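Simulation kits: Trekik Sort Cell 2

Trekik has released the second version of its Sort Cell package, a ready-built simulated workcell for people writing or testing pick-and-place routines. The package loads into the Hodon physics engine and is sold by the seat, with a licence term of 300 days. Teaching licences are priced separately on application.

The cell consists of a bench-mounted articulated arm, a three-compartment tray and a set of small parts in mixed shapes and colours. Part positions are drawn from a list of 1336 stored layouts, or can be set by hand in a plain text file. Gripper opening, joint speed limits and surface friction are all exposed as parameters. Lighting is adjustable, though only through the configuration file - there is no slider for it in the viewer.

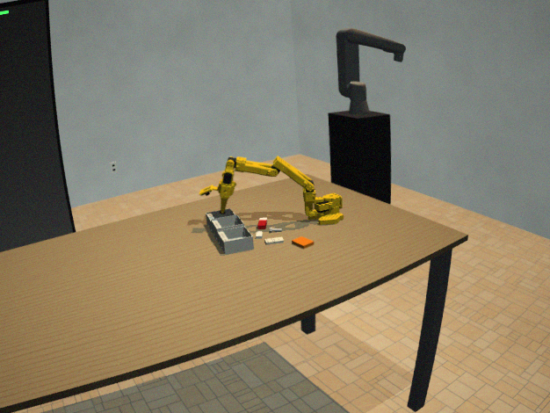
Drahomíra Danko writes that the stored layouts are the main reason to upgrade, as results from two different controllers can now be compared on the same starting positions. She would still like the layout number written to the log file by default. At present it has to be switched on for each run, and a batch left going overnight without it has to be repeated.

Trekik has confirmed that the logging default will change in the next maintenance release. The same release will correct the friction values for the smallest parts, which are set too high and can hide a poor grasp. Users who need the corrected values before then can copy them from the support page into the parts file.

Existing Sort Cell users can move to version 2 at no charge while their licence is current. Saved controllers carry over without modification. Custom trays must be re-exported, as the collision format has changed and the older meshes will not load. Koutsoukos is handling orders and first-line support, and a trial copy limited to a single layout is available on request.

Recent items
Tullosix force sensor plug-in: installation notes
Calibrating a simulated wrist joint
Hodon engine: changes to contact handling
Reader queries, August

Last updated: Sunday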